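Gallery: Teaching the Table Setter

October was a busy month at the Nillstead workshop! We spent most of it moving robot arms by remote control, over and over, so that the policy we call Sarnasa could learn to set a place for one. Every run is driven by a person sitting at the Gronus leader arms, and every run gets recorded, good or messy. We have 1,197 of them on disk now, and I still get a kick out of watching new ones come in.

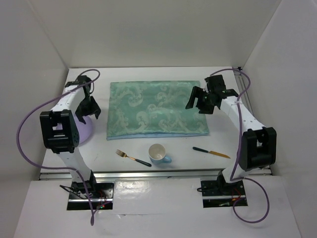
Driving two arms at once is a strange and wonderful skill. Your left hand wants to copy your right, and for the first hour everybody reaches for everything at the same time. With tableware like the green cloth, the lavender plate and the light blue mug, you learn fast to let one side wait while the other works. The gold-tined fork is my favorite piece to practice on – it lies at such an awkward angle beside the mug that you have to turn your wrist before you come down on it. Come in straight and you'll chase it across the table.

Tae-yang Song holds the house record, with 100 clean runs in one sitting and a very cold cup of tea at the end of it. His trick is to go slower than feels natural near the table and faster up high, and the recordings look lovely played back. Mine look like somebody swatting flies, but they're getting better!

We keep the drivers to 2 hours per shift, with a stretch in the middle. The knife and fork grasps get sloppy when you're tired, and sloppy demos teach sloppy habits.

Next up is Poojary, our folding task, with napkins first and then shirts if we get that far. The leader arms are getting softer grips for it – my thumbs are thrilled. More pictures when the first batch is in.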